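Unit 4: Caring for Hard Surfaces
Housekeeping and Facilities Basics, September term

Read this before the practical. Bring the handout with you, along with your gloves and the dilution chart from Unit 3.

4.1 Cleaning and disinfecting

Cleaning takes soil off a surface. Disinfecting kills germs that are left on it. The two jobs use different products and they are done in that order. A disinfectant put on a greasy counter spends itself on the grease, and the counter ends up neither clean nor disinfected.

Contact time is the time a surface has to stay wet with the product. It is printed on the label. If the label says ten minutes and the surface dries in four, apply more. Students lose more marks on this point than on any other in the written test.

4.2 Soil types

Dry soil: dust, crumbs, lint. Remove it first, with a dry or barely damp cloth.
Grease: needs a detergent, usually alkaline, and warm water.
Mineral scale: needs an acid. Keep acids off marble, limestone and terrazzo.
Protein soil: milk, egg, blood. Start with cool water. Hot water sets it.

4.3 Choosing the tool

Start with the softest tool that might work and move up only if it fails. The order we use is microfiber, cellulose sponge, white pad, green pad, scraper. Green pads are not used on acrylic, painted metal or any glossy laminate. Pad colors differ between makers, so go by the grade on the packet.

A sponge holds a lot of soil out of sight. Rinse it often, wring it out, and stand it on edge to dry. In kitchens and washrooms we throw sponges out at the end of the shift.

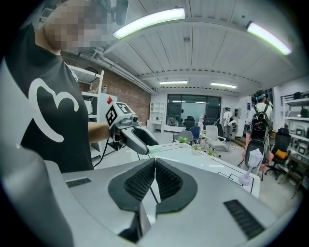

One comment on last term's handout, signed Fosari, asked why sponges are in the course at all when most sites have gone over to cloths. Cloths can be laundered and color coded, the comment went on, and a sponge can't be folded to give a fresh side. Both points are correct. Sponges stay in the unit for curved fittings and narrow edges, and for small sites with no laundry. Where there is a choice, use a cloth.

4.4 Wiping method

Fold the cloth in half and in half again. This gives eight faces to work with. Wipe in overlapping straight lines from the far side toward you, and turn to a new face when the old one shows soil. Circles look busy but they move dirt back over the part you have done. Finish with the edge of the table and then the underside of the lip, where hands go.

4.5 Dilution practice

Work these out before class and show your steps.

a) A detergent is mixed at 1 part to 100 parts water. How much do you need for 15 liters of water?
b) A daily cleaner is mixed at 1 part to 200. How much for the same 15 liters?
c) A bottle holds 13 fluid ounces of concentrate. How many fluid ounces of water will it treat at 1 part to 100?

Always put the water in the bucket first and the product second. Never mix two products, even two from the same maker.

4.6 For next time

Read Unit 5, floors, up to the section on burnishing. Bring a label from any cleaner you have at home and mark the contact time if it gives one.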